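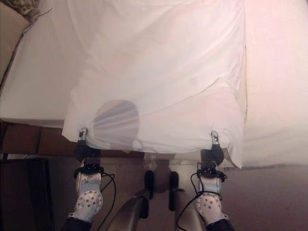 I'd been trying to get an hour with the woman who runs the guest house at Greltdale for most of the winter, and when she finally rang back it was to say I could come on Friday if I didn't mind talking while she ironed. I didn't mind a bit. I've stayed there twice (paid both times, before anybody writes in) and slept better than I do at home, and I wanted to know how she does it.

She gave me tea in the back kitchen and got straight on with a pile of pillowcases. The place had been her aunt's, she told me, and it came to her with 13 beds, a leaking porch and a linen cupboard you couldn't shut.

"It was all polycotton," she said. "Peach, most of it. I slept in every room myself the first month, one after another, and I was boiling in all of them. So I thought right, the sheets go first and the porch can wait."

The porch waited 3 years, as it happens. Her husband still brings it up.

I asked what she replaced them with and got a proper answer, which I hadn't bargained for. She buys plain cotton percale from Hendriks, a small mill shop over in Brokeck, and she's firm that it should be percale and that you shouldn't be talked into sateen. "Sateen's lovely in the shop. You stroke it and you think ooh. Then you wash it at sixty every other day and see what it looks like by Easter." She won't discuss thread count at all. I tried twice! The second time she just turned the pillowcase over and carried on.

What she will discuss is drying. Everything goes on the line if there's any wind, even in December, when she says the sheets come in stiff as a door and smell better than at any other time of year. She has a tumble dryer but calls it "the emergency". Sheets get folded over the line by a hand's width and pegged at the hem, never at the corners, and she gives each one a good snap first so there's less to iron. No fabric softener, ever. A drop of white vinegar if the water's being awful, and the water up there is often awful.

"People ask me what the smell is," she said. "They want the name of the powder so they can buy it. It's outside. It's just outside!"

We got on to guests, as you do. Most are walkers coming over from Drimen with wet socks, and she has a soft spot for them because they're in bed by nine and don't fuss about the television. Wedding parties she's less keen on. Fake tan, apparently, is the worst thing that can happen to a white sheet, worse than red wine, and she soaks it overnight in washing-up liquid and cold water and hopes. The ones that don't come clean get cut up for dusters, or go under the paint pots.

Would she ever send it all out to a laundry? She did once, for a fortnight, when she'd broken her wrist. "They came back flat," she said, and I must have looked blank. "Flat. Pressed to death. Like sleeping in an envelope."

By then the tea was cold and she'd done the whole pile. She showed me the cupboard on the way out, and the door shuts now, though you do have to lean on it. I've since been to Brokeck and bought two percale sheets and a bag of the old wooden pegs. It's rained every day since I got them home.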